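Notebook, path clearing / outdoor chores
November 2021
Entry by N. Khurana

Question for this entry: can the Druvent base be trusted with the long footpath at Grerkevport as a sweeping and litter round, without a person walking behind it? Short answer so far is no for sweeping, maybe for inspection.

Setup. Stock Druvent firmware, Skoryk planner on top, no map loaded. Speed limit left at the indoor value. Brush unit not fitted. I want the driving settled before anything rotates near a fence.

Geometry is easy on paper. Wall on the left with a railing on top, tall bar fence on the right with a low concrete edge under it, trees at the far end. Two long parallel boundaries should give the planner everything it needs for heading. They give it very little for distance along the path, so position drifts lengthwise and any "clean from here to there" instruction is meaningless without a marker. Try tags on the fence base, 40 m apart, if the site will allow it.

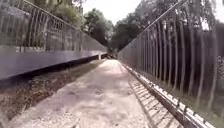 Gravel stretch. Stripe shadows from the fence bars next to the ledge.

Shadow stripes are the main worry on the right side. The ground classifier was trained on indoor floors plus the yard at Wusetti, and neither has a regular light and dark pattern lying beside a real edge. Need to check whether it labels the stripes as a grate or a step. If it does, it will keep left, and left is the rough strip with weeds under the wall, where I don't want the wheels.

A person with a broom would ignore all of this. Worth writing down, as the chore itself is trivial and almost all the work is in deciding what is floor.

Surface also matters for the brush. On compacted gravel a rotary brush moves the stones along with the litter. Pick-up only on that part, no brushing. Nisha's rule, mine, until someone shows me a brush setting that leaves gravel where it is.

Log replay: 541 frames pulled for hand labeling. Classes are path, edge, strip, leaf, unknown. Shade goes in as path. Please don't add a shadow class, we tried it in March and it ate half of the floor.

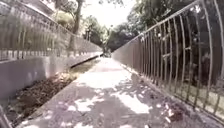
Leaf shade on the paved stretch. Dry leaves in the strip along the wall.

Leaf shade is a different problem from the stripes. No regular pattern, strong contrast, and the bright spots are near white, so exposure gets pulled around. A leaf detector working on contrast alone has no chance. Depth won't help much either, a flat leaf being thinner than our range noise.

The leaves worth collecting are mostly in the sunken strip at the foot of the wall, with soil and small debris. The base can't drive in there and shouldn't. That means an arm or a side suction hose reaching over, and telling dead leaves from soil. I would put that job well beyond the current hardware. Leaves at the foot of the right railing are more realistic: paved surface, hard edge to follow.

To do:
- run the classifier on the stripe frames first, then the leaf shade
- lock exposure, repeat, compare
- ask Skoryk support if the edge follower takes a fixed offset from the kerb
- 2 passes each direction with brush fitted but powered off, paved part only

Labeling split still open. I have the gravel frames.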